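Search this site
Enter keywords
Go

Print this page | E-mail this page

About Jiveo

Jiveo is a public art and mural practice based in Stelby. The practice was formed to provide surface preparation, paint specification and installation services to artists commissioned for work in civic places, and now also manages commissions from first brief to final coat. Work is carried out for local councils, transport authorities, schools and private building owners.

The practice has 10 permanent staff. Additional painters and scaffolders are engaged by the job. All site staff hold current working-at-heights and elevated work platform tickets, and copies are supplied to the client with the site safety plan.

What we do

Commission management covers preparation of the artist's brief, the call for expressions of interest, shortlisting, contracts, permits, traffic control plans and insurance. The selection panel is appointed by the client. Jiveo attends panel meetings in a technical capacity and does not vote.

Surface assessment is carried out before a design is accepted. Masonry is checked for rising damp, salts, previous coatings and movement at control joints. Render less than 28 days old is not painted. Where an earlier coating is to remain, adhesion is tested on a grid and the results are issued as a short report with a marked-up elevation. Walls that fail are either stripped or declined.

Design transfer is done by projection at night on walls up to two storeys, and by gridded cartoon above that height. The cartoon method is slower but tolerates deep reveals, downpipes and corrugated cladding, all of which distort a projected outline.

Coatings are specified by exposure. North- and west-facing walls receive mineral silicate paint where the substrate will accept it, or a lightfast acrylic with a restricted palette where it will not. Organic reds and yellows are avoided in full sun. Anti-graffiti coatings are offered in sacrificial and permanent grades — the sacrificial grade is recommended for heritage brickwork, as it can be removed without solvent.

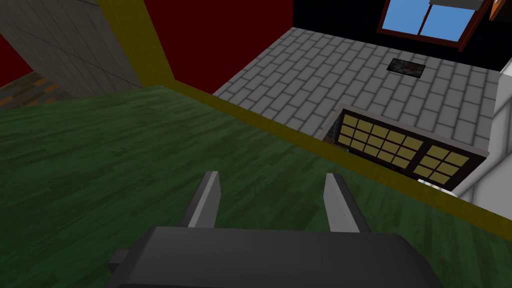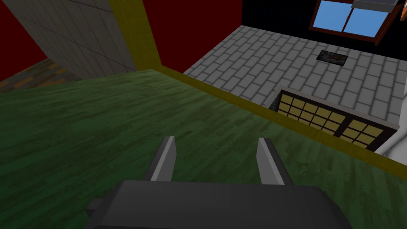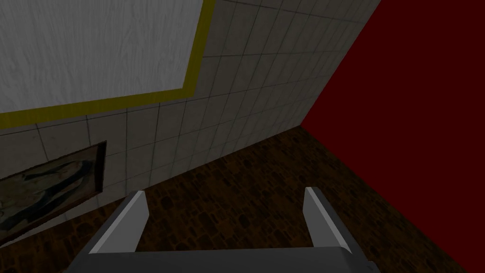 Three rendered views, gripper open.

Completed work

Jiveo has completed 71 commissions. Most are exterior murals on single walls. The remainder are underpass schemes, painted water tanks, hoardings and a small number of ceilings.

The Usman underpass was the first project for which the practice held the head contract. The concrete was cleaned at low pressure, patched with a polymer-modified mortar and sealed before painting. Lighting was upgraded by the council under a separate contract, and the colours were matched on site under the new fittings after the first samples read too green. The work has been washed annually and has had one panel repainted following a vehicle strike.

At Fammont, the practice installed a sequence of murals along the former goods yard wall, working with artists selected through an open call. The wall is of mixed age, with soft red brick at the eastern end and concrete block at the western end, and two paint systems were required. The change in system falls behind a buttress and is recorded on the as-built drawings. A maintenance manual was lodged with the council at handover.

Temporary works are also undertaken. These are normally painted on primed exterior-grade ply in the workshop and fixed on site, so that panels can be relocated or returned to the artist at the end of the display period. The client should confirm ownership of the panels before fabrication starts.

Maintenance and records

Each exterior mural is supplied with a colour schedule, batch numbers, a cleaning method and labelled touch-up tins. Jiveo inspects the work at 6 months and again before the defects liability period ends. Inspection after that date is by agreement. Records are kept for the life of the work and are available to the building owner and the artist on request.

Where a mural is to be removed or painted over, the practice asks that the artist be given written notice and a reasonable opportunity to document it. A clause to this effect is included in our standard contract and may be amended — it may not be deleted.

Workshop and visits

The workshop is in the former joinery building in Stelby. It has a spray booth, a drying room and a floor large enough to lay out panels for a 10-metre elevation. Artists under contract may use the space during working hours. Visits by school groups and students are by appointment on a Monday, in groups of no more than 10, and enclosed footwear is required.

Enquiries

Enquiries about a wall should include its location, approximate dimensions, orientation, the substrate if known, and at least one photograph taken square-on. An initial response is normally given within 3 working days. Fee proposals are prepared after a site visit and remain open for acceptance until the date shown on the cover sheet.

Artists wishing to be notified of open calls may ask to be added to the mailing list. Portfolios are not kept on file between calls.

Print this page | E-mail this page
Shares: 6
Comments: 3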